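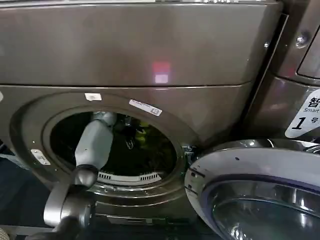 Front-loading laundry machine

Last updated: March

A front-loading laundry machine is a household or commercial appliance in which fabrics are placed in a drum through a round opening in the front panel. The drum turns on a horizontal or slightly inclined axis. The same general layout is used for washers, heated dryers, and combined washer-dryers, and the types can be hard to tell apart from the outside.

Cabinet and opening

The cabinet is normally sheet steel, painted or given a metallic finish. Controls may sit on a band along the top or in the door itself. The opening is set in a recessed circular surround, often molded in stepped rings that guide the door into place and keep fabric clear of the hinge. Labels with safety symbols and machine codes are commonly attached to the surround, where the closed door covers them.

The door is hinged at one side. In laundry rooms with several machines in a row, the swing of each door decides how closely a basket or cart can be parked. The Estwood apartment complex in Sestville, which keeps 5 machines on one wall, hangs all doors on the right.

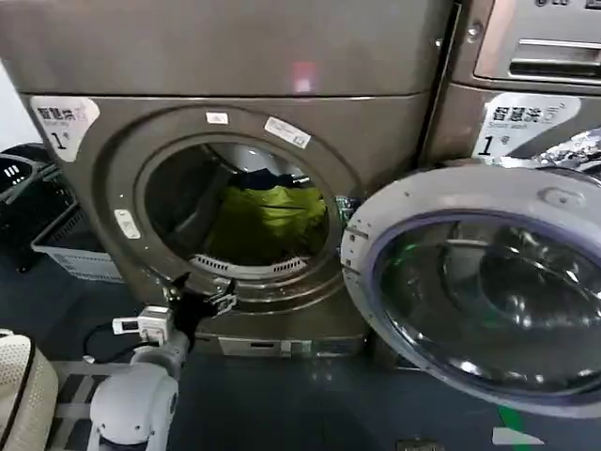 Front-loading machine with the door open and fabric in the drum.

Drum

The drum is a cylinder with raised ribs on its inner wall. The ribs lift the load and let it fall, which separates the layers. On many models, a slotted grille is set in the lower lip of the opening. Depending on the design, it covers an air passage or holds a lint screen.

Loading and unloading

Items are shaken out before loading, and heavy pieces are mixed with light ones. Closures are fastened. Printed shirts are usually turned inside out, as the lettering on a T-shirt wears faster than the cloth around it when 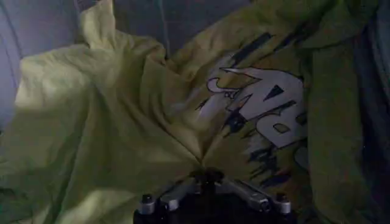
it rubs against the drum wall and other garments. Bright colors are kept apart from white items for the first several washes.

Unloading is done from the front of the drum toward the back. Small items tend to stay behind the ribs or against the rear wall, and the drum is turned by hand once to release them. The Treklow laundry handbook by Pešek lists 1,302 items left in shared machines over one year, most of them socks.

Care

The surround and the lip are wiped with a damp cloth. Any removable lint screen is cleaned after each load. The door is left ajar between loads so that the interior can air out. 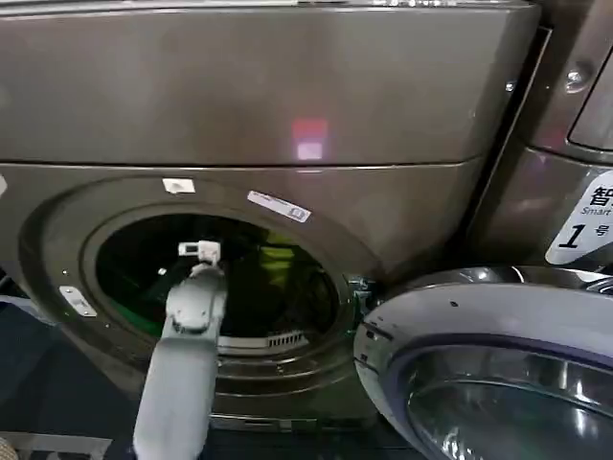
Pešek disagrees on the last point for shared laundry rooms, arguing that an open door in a narrow aisle is soon bent at the hinge, and recommends airing the drum for 4 hours overnight with the room locked.

See also: Clothes dryer; Laundry room; Lint screen

This site uses cookies to remember your reading settings. Accept | Decline

Contact | Copyright Sestville Household Reference | Back to top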